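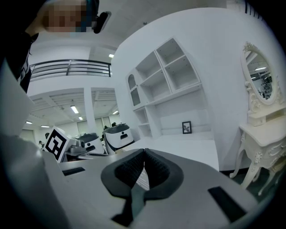

手持ちグリッパーの先端部。左右の黒いパッドが中央で向き合う

# Endlow、手持ちグリッパーの設定・点検サービス「Dhanial」を9月に開始

【Provport発】こんにちは、Endlowで保守を担当しているTipene Maihiです。このたび弊社では、手持ちグリッパーの初期設定から日々の点検、部品交換までをまとめて引き受ける「Dhanial」を9月に始めることになりました。広報から「現場の人が書いたほうが早い」と言われまして、今回は私が発表文を書いています。堅い文章は苦手なので、いつもお客さまと話しているときの調子でいかせてください!

## まずはパッドの話から

お問い合わせでいちばん多いのが、指先のパッドです。「最近つかみにくい」というご相談をいただくと、私はまず左右の合わせ目を見ます。片方だけすり減っていると、閉じたときに先端がずれて、薄いものが逃げてしまうんですよね。モーターや配線を疑う前に、ぜひパッドを見てください。

Dhanialでは、開閉500回ごとにパッドの表面と取り付けを点検し、2,000回で左右そろえて交換します。もったいないから減ったほうだけ替えたい、というお気持ちはよくわかります(私も昔やりました)。でも片側だけ新品にすると当たりがまた変わって、結局その日のうちに調整し直すことになるんです。外したパッドは弊社で引き取ります。

掃除は乾いた布で十分です。アルコールを使いたいときは先にご相談ください。接着面まで染み込ませてしまい、翌朝パッドが浮いていた、という例がありました。

## マーカーとランプの確認

次がマーカーです。位置の読み取りに使うものなので、角が少しめくれただけでも値がふらつきます。指でなでて引っかかりがあれば貼り替え時。貼り替えたあとは必ず校正をやり直します。面の向きを一つ間違えると、画面の中のグリッパーがあさっての方向を向きます。あれは何度見ても焦ります。

作業の順番は、次のようにしています。

1. 電源を入れ、ランプの点灯を確かめる
2. 手で数回開閉し、引っかかりや異音がないか確かめる
3. マーカーの汚れ、浮き、傷を見る
4. 両手に持って構え、左右それぞれの読み取りを確かめる
5. ケーブルのコネクターを差し直し、記録表に書く

四番目は机に置いたまま済ませたくなるのですが、手に持つと腕や体の向きで読み取り方が変わります。実際に使う姿勢で見るのが、私たちのやり方です。

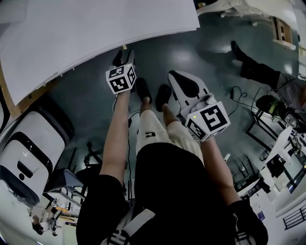 両手に構えた手持ちグリッパー。マーカー付きの白いキューブで黄緑色のランプが点灯している

立つ位置も少しずつ変えてみてください。机のそばでは問題ないのに、一歩下がると片方だけ値が飛ぶ、ということがあります。そんなときは照明の映り込みと、マーカーが袖や机の縁に隠れていないかを順に見ていきます。足元のケーブルも、歩き出す前に寄せておいてくださいね。

## サービスの内容

初回の設定は、左右一組で70分いただきます。校正と動作確認、それに普段お使いになる方への説明まで含めた時間です。説明の時間は削りません。設定した私が帰ったあと、毎朝触るのは皆さんですから!

点検は訪問と預かりの2通りです。預かりの場合は、いつもの持ち方がわかるメモを一枚入れていただけると助かります。「右だけ重い」「閉じきる手前で止まる」くらいの走り書きで大丈夫です。交換部品の箱は4種類あり、パッド、マーカー、コネクター、ねじ類に分けました。パッド以外は単品でもお出しします。

修理については、外装を開けずに直せるものは訪問先でそのまま作業します。開閉機構の分解が必要なものはProvportの作業場へ持ち帰り、代わりの一組をお貸しします。代替機も同じ手順で校正してからお渡ししますので、届いた日から使っていただけます。

先行してお使いいただいているHornlowでは、記録表を紙で壁に貼る方式に落ち着きました。私は専用の入力画面を用意していたんですが、手袋のまま鉛筆で書けるほうがいい、と言われまして。紙の記録表も標準で付けることにしました。入力画面のほうも、ご希望があればお使いいただけます。

## お申し込みについて

受付はEndlow保守窓口です。お申し込みの際は、お使いの組数と、直近でパッドを替えた時期をお知らせください。覚えていなければ「不明」で構いません。訪問日は毎週金曜日にまとめてご連絡します。

**本件に関するお問い合わせ**
Endlow 保守担当 Tipene Maihi(Provport)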